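Conselho Estudantil de Okham

O Conselho Estudantil de Okham é o órgão que representa os alunos da Universidade de Okham perante a reitoria. Escrevo este verbete como ex-conselheira, então me perdoem o tom de conversa – passei dois mandatos lá dentro e ainda acompanho as atas.

São 37 cadeiras, eleitas todo mês de novembro. Cada curso indica pelo menos um nome, e nove vagas ficam para a pós-graduação. Para concorrer é preciso juntar 108 assinaturas, e eu gastei muita sola de sapato atrás das minhas!

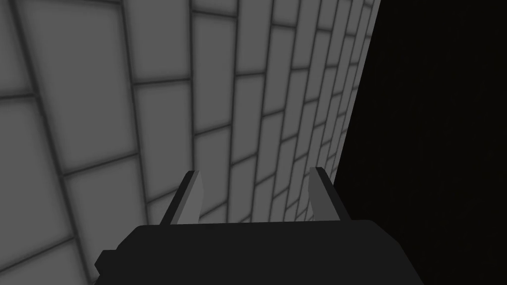 Parede de azulejos cinza com rejunte escuro, imagem gerada por computador.

A primeira presidente foi Anneliese Engelhardt, aluna de Direito, que redigiu o estatuto quase sozinha. Depois veio Jana Janssen, da chapa Rustus, e com ela a briga pelo passe de ônibus até Irkow (eu votei a favor, na segunda tentativa). A petição reuniu 700 nomes e foi entregue à reitoria em 3 de março de 2020.

As sessões são abertas, mas só conselheiro vota. Quem quiser falar se inscreve na mesa antes da leitura da pauta. O regimento prevê ainda uma ouvidoria, criada pela emenda Schwerdtfeger, que recebe queixas sobre assédio, bolsas e moradia – no meu tempo, moradia ganhava de longe.

Ver também: Eleições estudantis em Okham; Chapa Rustus.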